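About Plarkitz House

Hi, and welcome! I'm Esben Laxdal, and together with my old friend Zulkifli Sinaga I run Plarkitz House, a small school for lay readers, choir leaders and anyone else who gets asked to stand up in church and would like to do it without their knees knocking.

We started with 11 students in a borrowed parish hall on Kuipers Street. It had terrible heating and a piano with two dead keys, and we loved it. These days we have 63 students on the books and our own rooms behind the old Vonier chapel (go through the green gate, not the front door, which sticks).

Most people come to us for the Friday evening course. It runs for 9 weeks, starting in February, and covers reading Scripture aloud, leading prayers and giving a short reflection. I teach the speaking side. Zulkifli takes the music and the Psalms, and he's a lot more patient than I am!

People often ask which church we belong to. I'm Lutheran, Zulkifli grew up Methodist, and our students come from all over – we've had Catholics, Baptists, a few Quakers and one man who said he was still thinking it over. You don't have to sign anything. You do have to read out loud in front of the others on the first night, so bring your glasses.
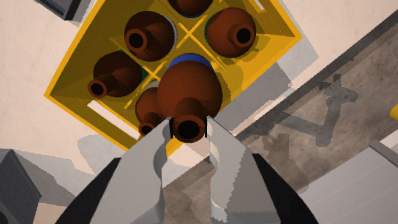 Our library is the part I'm proudest of. It was left to us by the Ritesar family, who had collected hymnals and sermon books for years, and we now lend out more than 300 titles to students and to anyone in the neighborhood who asks nicely. Supper comes before class in the same room, so please keep the books off the food table. If you're bringing drinks for everybody, a crate like the yellow one with the brown bottles is a good size, and it can go under the window with the coats.

Fees are on the courses page. If they're a stretch, write to me and we'll work something out – plenty of our students pay in installments, and a couple pay partly in soup. The office is open from ten until two, and Zulkifli usually answers the phone.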